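Notícias > Boletim do clube > Roupa e arrumação

Dobrar ganga sem a estragar: a cama é a melhor mesa da casa

Quem veio à última tarde de arrumação no espaço Stoverance já sabe que saímos de lá com vontade de esvaziar todos os roupeiros do prédio! Desta vez o tema foi a ganga – calças, saias, macacões, casacos –, e apareceu tanta gente com tantos sacos que tivemos de ir buscar mais uma mesa à sala do lado. No fim do dia estavam 109 peças dobradas, e cheguei a casa com ideias para meter em prática logo na manhã seguinte.

A primeira: deixem a tábua de engomar em paz e usem a cama. A ganga é pesada, escorrega das mesas pequenas e, numa superfície larga, assenta muito melhor. Estende-se a peça, passa-se a palma da mão do centro para fora e os vincos grandes cedem quase sozinhos. Eu fazia isto em pé, com a peça encostada ao peito, há anos, e não volto atrás.

O que dá luta são as costuras grossas. Juntam-se, enrolam-se umas nas outras e ficam com aquela crista franzida, cheia de marcas mais claras onde o tecido roçou. Gosto imenso dessas marcas, confesso! Mas convém abrir a costura com os polegares antes de dobrar, senão a dobra fica torta e a pilha cai para o lado.

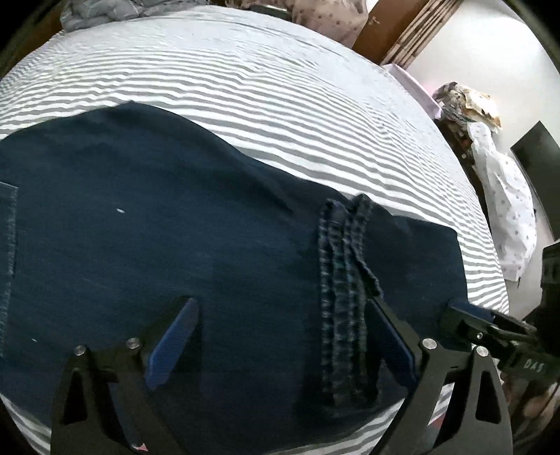 Três passos que ficaram no quadro

1. Alisar primeiro as partes lisas e só depois tratar das costuras. Ao contrário, anda-se sempre a repetir trabalho.

2. Esticar os bolsos para fora e espreitar as pontas desfiadas. Um fio solto corta-se com a tesoura, nunca se puxa.

3. Dobrar ao comprido, depois em três, e guardar na vertical. Numa gaveta de 90 centímetros couberam-me quase 6 pares por fila, com folga para tirar um sem desmanchar o resto.

Para quem tem prateleiras em vez de gavetas, experimentámos as caixas Elton, das baixinhas, e resultam lindamente com saias e calções. Nas calças compridas preferi pilhas de 4, que se aguentam direitas – mais do que isso e começam a inclinar.

Em abril há nova sessão, dedicada às malhas. Tragam as camisolas que já não sabem onde pôr, e um saco vazio para o que decidirem dar.

Comentários

plukuvska: Experimentei ontem na cama de hóspedes e despachei o roupeiro inteiro numa tarde. Adorei!

Melnyk: E os casacos forrados, também se dobram em três? Os meus ficam sempre com um alto no meio.

teresinha_m: Os meus vão em cabide, Melnyk. Dobrados nunca me ficaram bem.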